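Clevley: The Complete Serial (DVD box set)

Home > Television > Serials and soaps > Clevley

$429.00
In stock. Usually leaves us the next working day.

All 126 episodes of the harbour-town soap that first went to air in 2000, was moved to a worse timeslot four times, and still managed to marry off the same pharmacist to three brothers. Until now you could only see Clevley on other people's home recordings, generally with the last four minutes missing and the start of a fishing program in their place. Oddsson has gone back to the broadcast tapes and put the lot in one box.

If you've never seen it, the setup is simple. Clevley is a small port with one pub, one chemist and a ferry service that runs whenever the plot needs someone to leave in tears. The Harkness family own most of it. The people who used to own most of it live across the road and would like a word. By episode nine there has been a fire, and by episode eleven everybody has forgotten the fire.

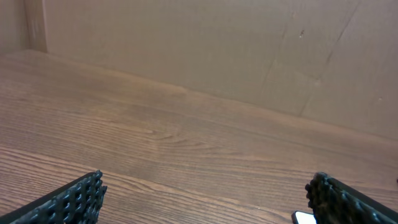
Wood grain on a tabletop, with a swirl in the middle.

The Zarnasine storyline

Most people who remember the show at all remember this one. Zarnasine is the heart tablet that goes missing from the chemist's back room at the end of series two, and it takes the town the whole of series three to find out who swapped it, who took it, and why the vicar had a receipt. It was meant to run for a fortnight. Writer Muthu Thevar explains in the booklet that the actor playing the culprit broke an ankle, so they had to keep suspecting other people until he could walk into a courtroom.

The set has the full run of it, including the episode shown only once, at 11.40 at night, after a cricket match went long. Fans call that one the Lost Half Hour. It has a very good slap in it.

The Vumholm episodes

Series five moves half the cast to Vumholm, an island resort invented so the production could use a hotel that was closed for the winter. Opinion on these is divided. The coats are tremendous. The amnesia is less so, as two characters have it at once and keep being introduced to each other. We like them a great deal more than the reviewers did, and they've come up beautifully in the new transfer, apart from the night scenes, which were always the colour of gravy and remain so.

What's in the box

All 126 episodes in broadcast order, with the original "last time in Clevley" recaps put back
The Christmas special, in both endings
A 100-page booklet with episode notes, a family tree (folded, and it needs to be) and a long interview with Muthu Thevar
Commentary on selected episodes by Thevar and Nanna Grímsdóttir, who played Ruth Harkness from the first scene to the last and has firm views on the wigs
A short film about the ferry, which was a real one and did not enjoy the work

Picture and sound

Full frame, as shot. We haven't widened it, so nobody loses the top of their head. Sound is the original stereo. The theme tune is as loud compared with the dialogue as it was on television, and we'd suggest you keep the remote close. English subtitles throughout, with the mumbling in the pub done properly for the first time.

Missing bits

Three songs on the pub jukebox have been replaced because the rights holders wanted more than the show cost. You'll notice in series one, when the Harkness twins slow-dance to something that sounds like a bank advertisement. All dialogue is intact.

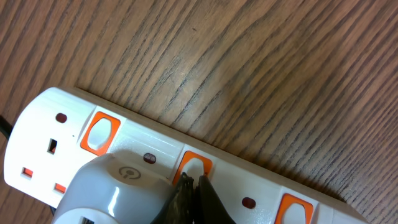 Can I start with the Zarnasine story, or do I have to watch from the beginning?

You can start with the first episode of series three and follow nearly all of it. The recap is generous. You'll want to know beforehand that Ruth and Desmond are divorced, that Desmond hasn't been told, and that the woman in the green scarf is his mother.

Region and players

The discs are region 4 and will play on any Australian or New Zealand machine. Overseas customers will need a multi-region player. Please check yours before ordering, as we can't take back an opened set on the grounds that it's from the wrong hemisphere.

Postage and returns

Postage is free within Australia on this one, as it weighs about the same as a family-sized casserole. Unopened sets can come back within the month for a refund. If a disc is faulty, tell us which one and we'll send you another. Please don't post the whole box back. The last person who did was without Clevley for all of October and wrote to us in some distress.

Also from Oddsson

Clevley: The Scripts, Series One (paperback)
Harkness Arms tea towel
Clevley theme, seven-inch single, both sides the same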